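Unit 3: Demonstration by Remote Control

Students record demonstrations in the simulator before moving to the Hovex arms in April. Each pair submits 20 episodes for the assigned task. The operator drives both arms with the hand controllers; the partner keeps the log and calls the start and stop of every episode. 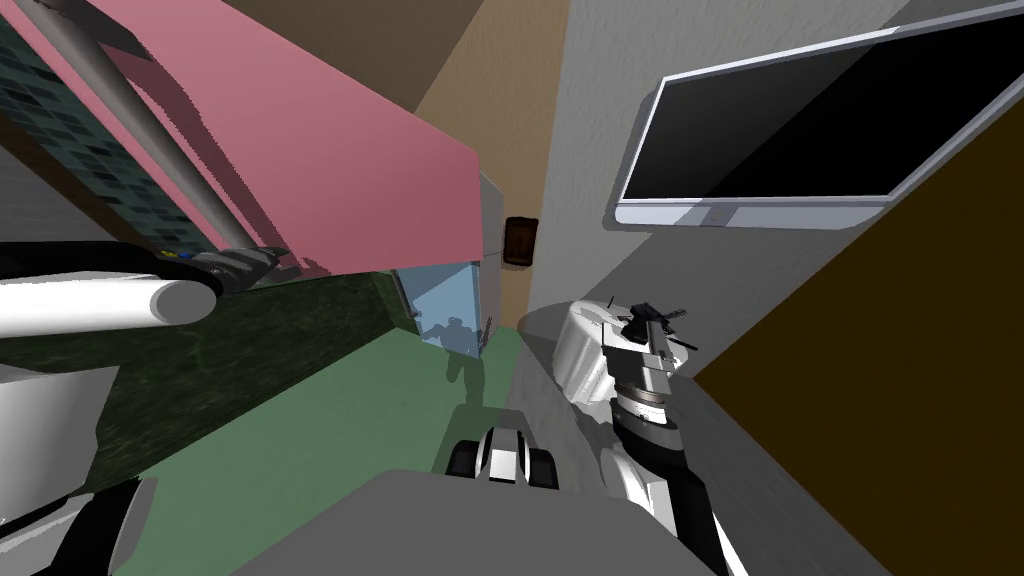

Controllers must be zeroed before each episode. An arm that is not being used for the task should be held still and clear of the working side, as idle motion is recorded and will be learned along with the rest.

Switch to the wrist view for the final approach. Open the fingers fully, align, and only then descend.
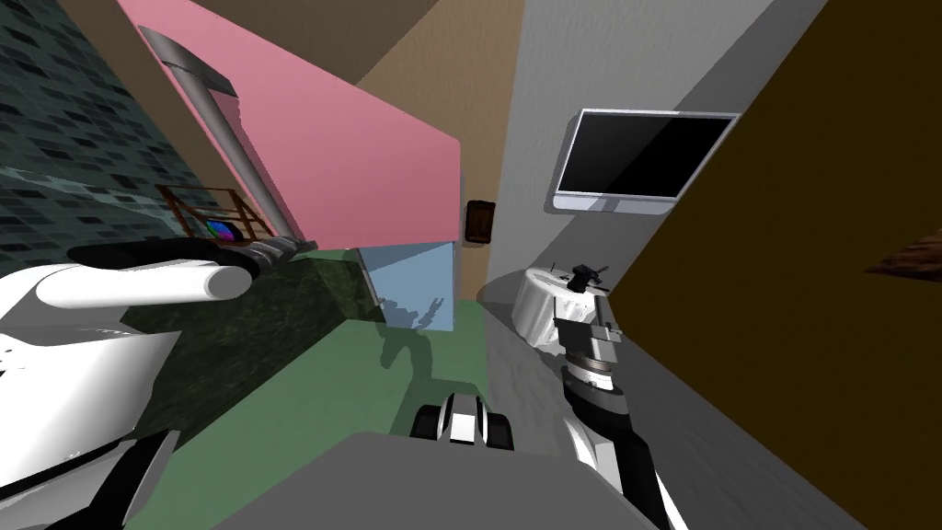 Episodes longer than 46 seconds are rejected by the Furnard recorder. A failed grasp may be corrected within the same episode, provided the log says so. Resetting the room in the middle of an episode is not permitted.

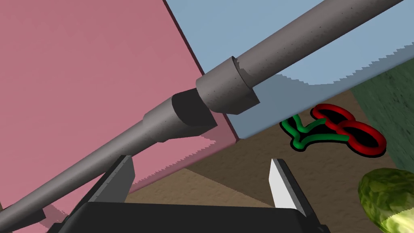 Thongchai Ratanaporn asked that corrected grasps be limited to 3 per set, as his model had begun to copy the miss as well as the recovery. The limit applies to all sections.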